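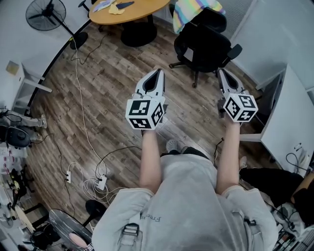 Shared rooms on a university campus tend to collect furniture and small belongings faster than anyone removes them. This report presents the results of a one-semester project on the arrangement and upkeep of a shared workroom, carried out for the course in Interior Planning and Facilities Use. The work was done by two students, Mereana Merrick and Darcy Bolger, between September and the end of the semester. The room has a wood-plank floor and a mixed set of furniture, including a round table on a black pedestal base and an office chair on a five-spoke wheeled base, over whose back a striped towel had been hung. Two power strips on the floor, with white and black cords tangled near them, became the main subject of our third section. The final version of this report was submitted on 12 January 2022.

1. Purpose of the project

The room is known in the building as the Dunstan room. It is booked by several courses during the week and is open to students in the evenings. The department asked for a low-cost proposal that would keep the existing furniture wherever possible and that could be put in place by students in a single day. No construction work, painting or new lighting was to be considered.

Three questions were agreed with our supervisor at the start:

Which items in the room are used by everyone, and which belong to one group or one person?
How do people move between the door, the table, the workbench and the shelves?
Can the power supply be arranged so that the middle of the floor stays clear?

2. Method

We observed the room during 13 sessions of one hour each. Sessions were divided between mornings, afternoons and evenings so that both scheduled classes and open hours were covered. One of us marked walking routes on a floor plan while the other noted where bags, coats and loose items were put down. We did not speak to users during these sessions.

After the observations, we distributed a short questionnaire on paper. It asked which surfaces people used, what they moved before starting work and whether they put it back. Nine users also agreed to a longer interview. Names were not recorded, and the questionnaires were destroyed after the answers had been entered.

Measurements were taken with a tape measure and checked once by the other student. The plan was drawn by hand and then redrawn in Plilia, the drawing program used in our course.

3. Findings

3.1 Tabletop and seating

The round table is the most used surface in the room. It is also the place where small items are left. On most visits we found at least one cloth on it, and interview participants described the same habit: a cloth is taken out, used, and put down on the nearest flat surface. Participants said they normally pushed such items toward the far edge before sitting down.

The office chair is preferred over the stools for longer work. It is also used as a clothes rack. Towels and jackets were placed over the backrest in a majority of sessions, and in two sessions a user chose a stool because the chair was already covered. The room has no hooks of any kind, and we consider this the direct cause.

3.2 Cables and power

The wall outlets are far from the places where people work. Power is therefore brought across the floor by cable. The routes change from week to week, depending on which equipment is plugged in and where the standing fan has been placed. Walking routes on our plan crossed a cable in almost every session. Several users stepped over the cords without looking down, which suggests that they had become used to them.

The fan deserves a separate note. In the warm weeks of September it was moved often, and its cable moved with it. Later in the semester it stayed in one corner but remained plugged in.

3.3 Workbench and shelves

The workbench was crowded with small parts throughout the observation period. The shelf unit along the wall was used less than we had expected. Interview participants explained that they did not know which shelves they were allowed to use, and so they left their things on the bench, where they could find them again.

4. Proposal

We propose the following changes, to be made in the order given.

First, the power strips should be fixed to the underside of the workbench, with one flat cable cover leading to the table. The Gevby cover stocked by the campus store is wide enough for three cords and can be cut to length with a hand saw.

Second, a rail with hooks should be mounted beside the door for towels, jackets and bags. A closed bin for used cloths should stand below it.

Third, every shelf should carry a label with the name of a course or the word "shared." Small parts should be sorted into Grirnska boxes with lids, one box for each group, and returned to the shelf at the end of each booking.

Fourth, the fan should have a marked place in its corner and should be unplugged and stored from November to April.

5. Cost

The cable cover, hook rail, bin, labels and boxes come to 355 dollars at campus store prices. We also priced a second version, in which the stools are replaced by chairs with backs. This version comes to 728 dollars. Our recommendation is to carry out the first version now and to decide on the chairs after one full semester of use.

6. Limitations

The observations were made in one semester only, and the final weeks were quieter than usual because two courses had ended early. Evening use is probably underrepresented. The questionnaire did not ask whether users had a regular seat, and this would have been useful in judging the demand for chairs.

7. Division of work

Mereana Merrick prepared the floor plan and wrote sections 3 and 4. Darcy Bolger conducted the interviews, collected the prices and wrote sections 2 and 5. The remaining sections were written jointly. The floor plan, the blank questionnaire and the price list are attached as Appendices A to C.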